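Backing board on cheap ready-made frames: reseal, replace, or leave alone?

Framing and Display > Materials and Conservation

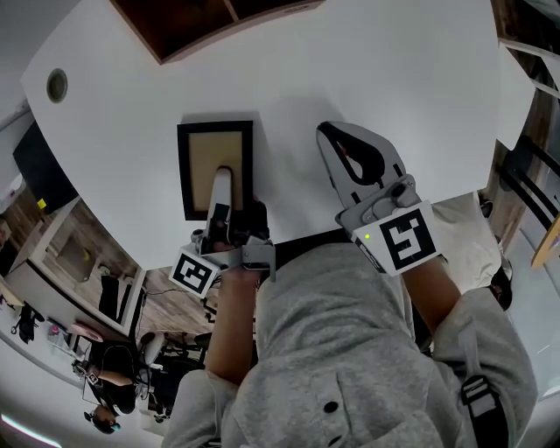
Black frame face down, tan backing panel up.

mitrecut_40
Looking for opinions on backing before I commit to a bulk order. I have a batch of ready-made frames to fill with paper prints for a hallway at the Clindthorpe library annex. Black profile, portrait format, glass front. The backs as supplied are a tan board, no stated pH, no stated lignin content. The supplier (Grinditz) lists it only as "backing, standard."

The prints are modern pigment inkjet on cotton paper. Hallway is interior, no direct sun, heated in winter. Expected display time is five years, possibly longer.

Options as I see them:
1. Leave the supplied board, add a barrier sheet between print and board.
2. Replace the board with buffered corrugated.
3. Leave everything and tape the perimeter.

Budget for materials is 942 dollars, which has to cover tape and hangers as well.

flatfile
Option 2. The supplied board is almost certainly groundwood pulp. It will acidify and you will see a brown line at the window of any mat within a few years. Buffered corrugated in full sheets is not expensive if you cut it yourself. Nest the cuts on paper first and check which way the flutes run, they should be vertical when hung.

oldglazier
Disagree with "almost certainly." Plenty of ready-made backs are now recycled kraft with some alkaline filler. Test it. A pH pen costs less than one sheet of the corrugated. Draw a short line on a torn surface, not the face, wait a minute, read the color. Core and face can differ.

flatfile
The pen tells you the pH today. It tells you nothing about lignin. A board can read neutral now and drop later as the filler is used up.

oldglazier
Correct, and for a five-year hallway display of reprintable inkjets I do not care what it does in year 30. These are not originals. mitrecut_40, are they?

mitrecut_40
No, reprintable. Files are held by the library. The originals are in flat storage and are not part of this job.

oldglazier
Then option 1. Barrier sheet, reseal, done.

sash_and_cord
Depends on the barrier. Thin glassine is not a barrier in any useful sense and it cockles. If you mean polyester film, 3 mil or heavier, fine, but then you have a vapor-tight layer behind the print and glass in front of it. On an outside wall I would not do that. Is any of the hallway an outside wall?

mitrecut_40
One side, yes. Brick, painted, no insulation that I know of. Eleven frames are planned for that side.

sash_and_cord
Then bumpers on the lower corners to hold the frames off the wall, whichever board you use. An air gap of 1/8 inch is enough. Most of the mold I get in from Dusthorpe is frames hung flat on cold masonry, and the board spec made no difference to any of them.

flatfile
Agree on bumpers. Still option 2.

kerf
Has anyone checked how the supplied backs are held in? If they are flexible points, they can be bent up perhaps four or five times before they snap. If you are opening every frame to load it anyway, plan on one opening only. Clean the glass, blow out the rabbet, load, close, and tape the same day.

mitrecut_40
Flexible points, six per frame. I broke two on the first frame.

kerf
Use a point driver for replacements. Do not reuse bent ones on the short sides – that is where the board bows out first.

guerra_user
On tape: I have used the Guerra gummed linen and the plain gummed kraft side by side. The kraft was brittle after two winters in a heated corridor. The linen held. Self-adhesive foil-backed is better than both if the board face is clean, but it lifts off dusty tan board. Wipe it with a dry cloth first.

flatfile
Foil tape seals the edge completely. See the vapor comment from sash_and_cord.

guerra_user
I did see it. A taped edge on a paper board still exchanges moisture through the board face. It is a dust seal. It only becomes a sealed package with film behind the print as well.

sash_and_cord
That is right. Film plus foil is the combination to avoid on the brick side.

mitrecut_40
Pen test done on three backs, torn surface. Two read neutral, one read slightly acid. Same carton.

flatfile
There is your answer.

oldglazier
One of three slightly acid, reprintable prints, five years. I would still use it with a sheet of buffered paper in front. Not film, paper.

mitrecut_40
Plan for now: buffered corrugated on the brick side, supplied board plus buffered interleaf on the other side, linen tape and bumpers throughout. Ordering in December. I will post the cut layout when I have it.

kerf
Measure the rabbet depth first. Corrugated is thicker than what you are taking out, and with glass, mat and print in there you may not have room for the points.

mitrecut_40
Rabbet is 3/8. Going to check the full stack tonight.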